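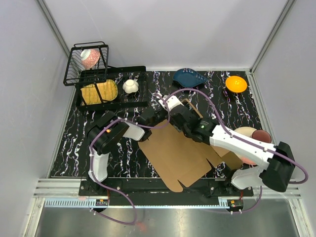
Two arms nearly collided folding cardboard – how do I stop it happening again?

Latifa Benjelloun

Hi all, hoping somebody has been through this. I've got two small arms facing the same tabletop, bolted to one rail at the front, and I've been getting them to fold flattened boxes between them. One arm holds the sheet, the other lifts the flap. The control software is Rinitico and the folding routine is one I wrote myself in November, so feel free to blame me.

It ran fine for 235 cycles. Then on the next one the left arm came in to hold the sheet just as the right arm was swinging back over the middle, and the right one stopped dead with a joint torque fault. The left one carried on for a moment and pressed the cardboard into the table (horrible noise!). I hit the stop button and both went limp. No damage that I can find, but I've got crockery and a dish rack on the same table for another job and I really don't fancy picking bits of bowl out of the grippers.

What I've checked so far: both arms home properly, the cables aren't pinched, and the log says the right arm was 200 ms behind where it should have been. I've swapped the two controllers over and the fault stayed with the right arm. Is that a worn joint, or is it my timing?

Amparo Cabello

I'd put money on timing, but check the cable anyway. Not pinched is only half of it – on mine the cable was free when the arm was parked and went tight at full reach across the table. The arm was dragging against it all the way, so it arrived late and then faulted. Move the arm by hand with the power off, right out to the far corner and back, and watch the loop past the elbow. If it goes straight at any point, give it more slack and move the tie.

Then sort out the routine. If both arms are just running off the same clock, you'll get this again whatever the cause was. Make the middle of the table a shared area that only one arm can ask for at a time. The other one waits outside until it gets a "clear" message, and if that hasn't come after 4 seconds they both stop. Where they have to be in there together for the fold itself, run that bit slowly with the torque limit turned down. And make one arm's fault stop the other one! Yours kept pushing, and I'd fix that before running anything else.

I'd take the dishes off until it's behaved for a good long while, too.

Irkwood

Had the same fault code, turned out to be a loose bolt on the base plate. Worth a go with an Allen key.

Last updated: January 25, 2020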